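Bansal House Opens Reading Room for Modernist Novels in Fostthorpe

FOSTTHORPE, October. The Bansal House literary trust is pleased to announce the opening of a public reading room for modernist fiction on the ground floor of its building in Fostthorpe. The room holds 521 books, among them novels, letters, diaries and essays from the first half of the twentieth century. Visitors can read them on site without paying and without being a member.

The collection was started by the trust in the year 2000, when it received a first gift of books from the Broson publishing house. Since that time it was kept in storage and could be seen only by written request. Many of the books have notes in the margins by earlier readers, and the trust has decided to leave these notes as they are.
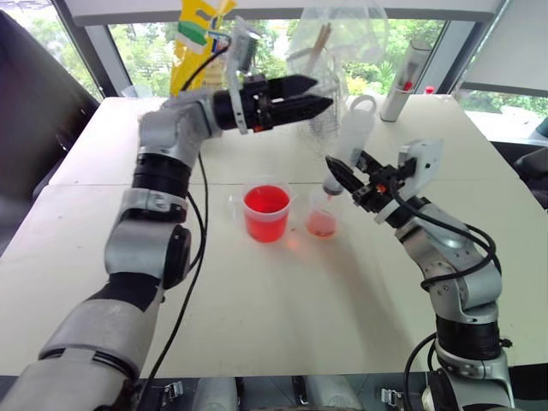 Trutau welcomed the opening and said that the long novels of this period are easier to begin when other people are reading them at the next table, and that it hopes the room will stay open in the evenings also in winter.

The trust shares this hope. For the first season the room will be open until 8 p.m., and a reading group will meet there to read one long novel slowly, chapter by chapter. The group has 60 places. It is meant for people who have tried such a book before and stopped, and also for those who have never tried. Each meeting begins with a few pages read aloud, and after this the talk is open to everybody. It is not necessary to prepare anything.

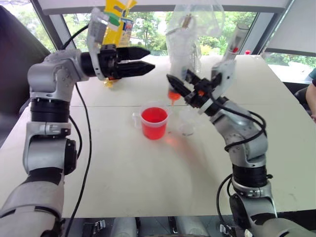 Can the books be taken home?
Most of them must stay in the room, but the trust has bought second copies of the novels which the group will read, and these can be borrowed for the length of the season.

Together with the opening, the trust is publishing a small guide to the collection. It explains in simple language what is meant by words such as "stream of consciousness" and "interior monologue", and it gives short passages where the reader can see how they work.
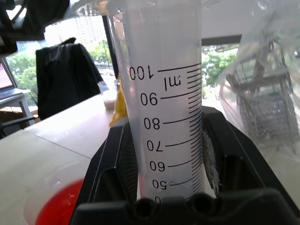 The guide also has a chapter on translation, which the trust considers an important part of the collection. Several of the novels are present in more than one language, and in 2 cases there are different English versions of the same book, placed side by side on the shelf so that readers can compare them.

Printed copies of the guide are available at the entrance of Bansal House. Places in the reading group can be reserved at the same desk, from 10 a.m. on any opening day.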